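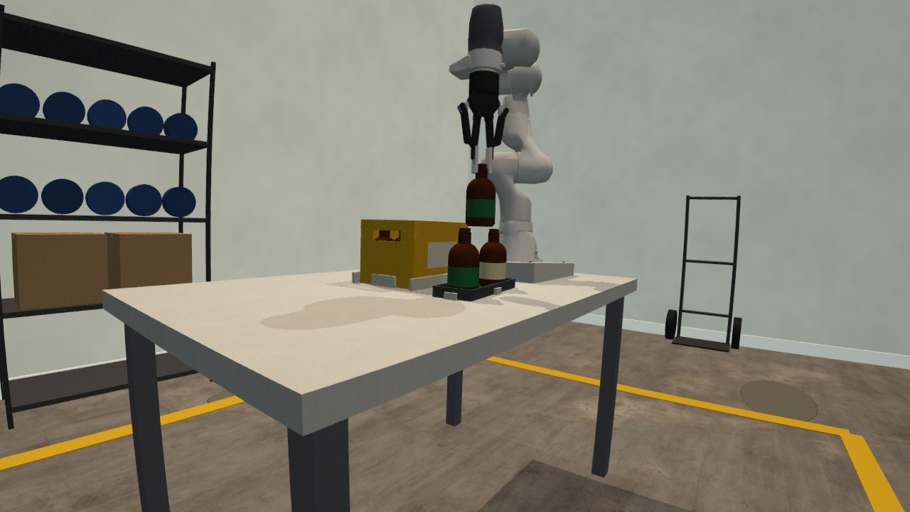 Naming rights for the Ollitham pool, and other things I have opinions on

So they've gone and named the outdoor pool after Nabila Slaoui, and I'm so pleased I've been telling people at the bus stop. If you didn't grow up swimming in Ollitham you may not know the name, but she taught half the town to float, my brother and me included, and then went off and swam the Gestside crossing in July when the water was cold enough to make your teeth ache. Twice!

The unveiling was at 8 in the morning, which seemed cruel, but I dragged myself down there with a thermos and my good coat. They'd put out 500 chairs and 516 of us signed the book, so a few of the taller teenagers ended up sitting along the grandstand steps. The mayor talked too long. The school band played something I think was meant to be the anthem. Then the cloth got stuck on a corner of the sign and Nabila reached up and yanked it off herself, and the whole crowd cheered louder than they had for any of the speeches.

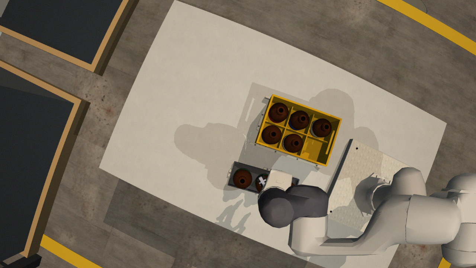
Ouali wrote in after my last post to say the honour was overdue, but that the old name should have stayed somewhere on the building, even on a small plaque by the change rooms. I'm with Ouali on that one. Amus Baths was a lovely old name and my nan never called it anything else. I asked at the front desk and was told to put it in writing, so I have.

Afterwards there was a relay for anyone who fancied it, 80 lengths shared between however many people you could talk into your team. Ours was slow. I did three lengths and had to hang on to the wall for a bit, then got lapped by a girl in purple goggles who can't have been more than nine. The gold coin tin came to $2,259 for the learn-to-swim program, and they're still taking donations at the desk if you missed it.

My shoulders are killing me. I've signed up for the Tuesday squad anyway, the slow lane, and if you see me there please don't overtake on the turn.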